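Skakosis Practice

The Skakosis practice is a set of written rules for small robot cells that pick up soft objects and place them in open containers. It covers the bench, the walls around it, the gripper, the cables and the way each run is written down. The first edition was issued in May 2021 by Redard, a small workshop that builds and tests benchtop cells, and it takes its name from the test bench on which it was drafted. Its main authors are Maja Krajewska and Heriberto Sotelo.

Background

Soft objects are a wonderful problem for a robot. A foam block gives way under the fingers, springs back when they open, and can lean, roll or stick on the way down. Before the practice existed, each bench at Redard had its own habits, and results from one could hardly be set beside results from another. Krajewska collected the run sheets of 2351 placements and read every one of them, a job she later called the best month of her working life. Sotelo turned her notes into rules short enough to be taped to a bench.

Main rules

The bench rules come first. The work surface must be level and cleared of tools before a run. Low walls are fitted along its edges so that a dropped object stays within reach, and clear walls are preferred so the operator can watch from a chair. Power and signal cables need enough slack for the full travel of the wrist, and the slack is checked by hand with the arm stopped.

Containers should have a smooth rim and be wide enough for both fingers to open inside. A bowl is the standard choice. Its curved sides make the test harder than a flat tray does, and much more interesting! The fingers may enter the bowl but should not strike the bottom, and the closing force is set to the lowest value that holds the object for the whole trip.

A release counts only when both fingers have cleared the rim and the object stays put. If the object lands outside, the run is logged as a miss and is never repeated under the same run number. Hands stay outside the walls until the arm has been stopped, even for a quick nudge.

Gripper, green object and bowl at a walled bench

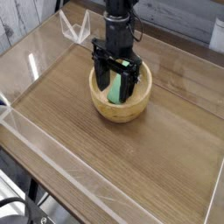
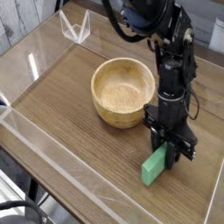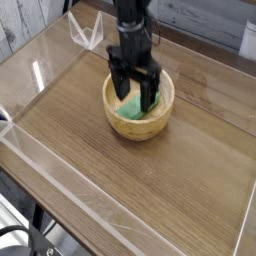 Inspection and records

Finger plates and their screws are checked at the start of each session, and again after 3000 cycles whatever their condition. The run sheet lists the object, the container, the closing force and the name of the operator. Free comments are encouraged, and some of the liveliest parts of the practice began as scribbles in that column, among them the rule on cable slack.

Two people sign each sheet. The second signer must not have set up the bench.

Adoption and later changes

Cabrera, a training shop for machine operators, was the first outside user. It asked for plainer wording on stops, which Sotelo supplied, and its teachers still use the bench rules as a first-day exercise. Trutari, which makes finger pads, uses the closing-force rule when it compares new materials.

Edition 2 added a section on objects that keep their shape poorly, such as folded cloth. Krajewska had wanted it in from the start. It also dropped the old limit on bowl depth, which had ruled out several perfectly good bowls, and moved the release rule to the first page.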